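# Brumik's monthly photo challenge comes back in June, with a longer prompt list

If you have been missing your daily nudge to take a picture, there's good news from Brumik this week. The photo-sharing app is bringing back its monthly challenge in June, after a spring break that felt a good deal longer than it was to those of us who had gotten used to checking the prompt over our first cup of coffee.

For anyone new to it, the challenge is about as simple as these things get. A word or a short phrase goes up each morning at 7, and you post a photo that fits it in whatever way you like, with the challenge hashtag tucked somewhere in the caption. Past favorites have included "something borrowed," "corner," and the much-loved "what's for lunch," which brought in 2,059 posts before midnight and made a great many people hungry.

The June list comes from Vovevine, the fan blog that has been gathering prompt ideas from readers since the last round wrapped up. More than 700 suggestions came in, and the folks there say they read every one (bless them) before settling on the final set. Colors and shapes did very well this time, and so did anything to do with porches, pets, and old signs.

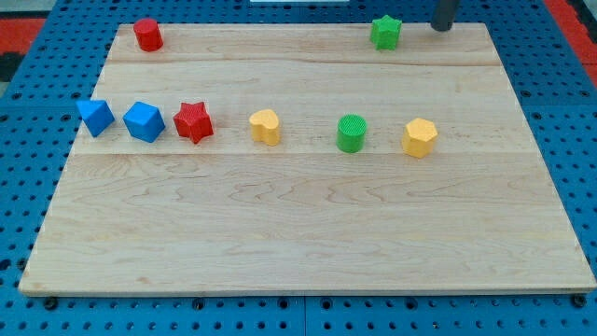

*Small colored plastic shapes on a pale wooden board.*

There are 2 changes worth knowing before you start. The first is that late posts now count, so if you miss a morning you can catch up any time before the month is out - a kindness to parents, shift workers, and those of us who simply forget. The second is that captions can now run to 250 words, up from a limit that never did leave much room for a good story about Grandma's pie plate.

Hviid, the little print shop that made postcards from the winter challenge, is coming along again too. It will pick a handful of June photos for a new set, and it will write to the people who took them before anything goes to print. You keep the rights to your pictures either way, and you can opt out in your Brumik settings if postcards aren't your cup of tea.

The weekly roundups are staying put at Clostimell, where comments have always been friendly and a bit chatty, and where beginners are made to feel very much at home. Phone pictures are as welcome as anything else. The full prompt list goes up on Vovevine the evening before the challenge begins, at 6, for those who like to plan ahead.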